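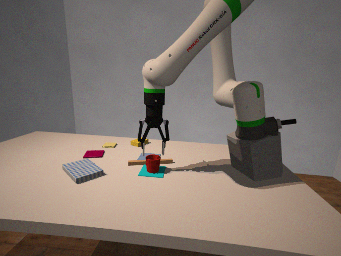

Lists > clesness-users > Archive > Planning and collision checking

Print this message | E-mail this message to a friend

Search archive All lists This list only Go

Re: Planner refuses approach over cluttered objects (CRX-5iA sim)

From: Flynn Katene
To: clesness-users

Lourenço Caldeira wrote:

> Hi all,
>
> I'm moving our tabletop tests over to the Clesness planner and
> have got stuck on what should be an easy one. Simulated CRX-5iA,
> pedestal on the right of the table, two-finger gripper, top-down
> approach to the red cup. The cup is standing on the teal cloth and
> the wooden stick is lying just behind it.
>
> Free-space motion to the pre-grasp pose is fine. The last straight
> segment down to the cup comes back with "goal in collision" on
> nearly every run. I sampled 863 grasp candidates overnight and 11
> got a valid plan. The old Tavares planner solved most of them with
> the same robot model.
>
> I've tried more planning time and a different seed. No change. Is
> there a padding setting I've missed, or is the gripper model wrong?
>
> Lourenço

Hi Lourenço,

Thanks for attaching the scene file and the log. I loaded both here and get the same 11 valid plans from your candidate list, so at least it's repeatable.

The gripper model is okay. I checked the linkages in the open position against the meshes and they line up. There are two separate problems, and neither has much to do with the planner's search.

The first is the cloths. Your perception node publishes every item as a box, and the importer applies a minimum height to any box it thinks is degenerate. The default is 30 mm. For the yellow block that does no harm, but the teal cloth under the cup turns into a slab, and so does the lavender-blue one behind the stick. The cup then starts out intersecting the slab it is meant to be standing on, and the fingertips hit the slab well before they reach grasp height. Switch on the collision layer in the viewer and you'll see it straight away. The magenta cloth gets the same treatment, but it's too far left to matter for this grasp.

The fix is in the scene config:

 importer:
 min_box_height: 0.001
 support_surfaces: [table, cloth_*]

Anything listed under support_surfaces is allowed to touch the objects resting on it. It does not allow the gripper to touch them, so you're still protected from driving the fingers into the table. If your cloth names come out of the detector without the cloth_ prefix you'll have to list them one by one. Wildcards only work at the end of a name.

The second is the stick. The detector fits an axis-aligned box to it in the camera frame, and after the transform to the robot base the box is rotated and then re-fitted, which makes it fatter than the stick is. With the cup that close in front, the padded box overlaps the cup. Set fit_mode to oriented on the perception side and it shrinks back to something sensible. Do the same for the checkered square while you're there – it sits at an angle too and will cause you grief as soon as you plan anything on the left of the table.

As for why Tavares was happy with it, the older importer dropped thin boxes without a warning. It was planning as if the cloths weren't there. I wouldn't read much into the comparison until both are fed the same geometry.

With both changes, roughly half your candidates plan on my machine. I went through a handful of the rejects by hand and the ones I looked at were real: one finger coming down on the stick, mostly with the gripper turned so that the fingers open front to back. You could limit the yaw range in the sampler and save yourself the planning time.

One more thing, unrelated to the collisions. Your log shows the shadow from the arm being segmented as an object in a few of the runs. It has no height so it gets filtered at the moment, but once you lower min_box_height it will come through as a very thin obstacle. Either turn off shadows in the renderer or use the depth mask from the Drosix plug-in, version from May or later. I use the depth mask. Turning off shadows hides a problem you'll meet again on the real cell at Plasdale.

I've put a patch up for review so the importer logs a warning whenever it inflates a box. It should have done that from the beginning. If you could run your scene against the branch and post the output to the list, that would be a help.

Cheers,
Flynn

Previous by thread | Next by thread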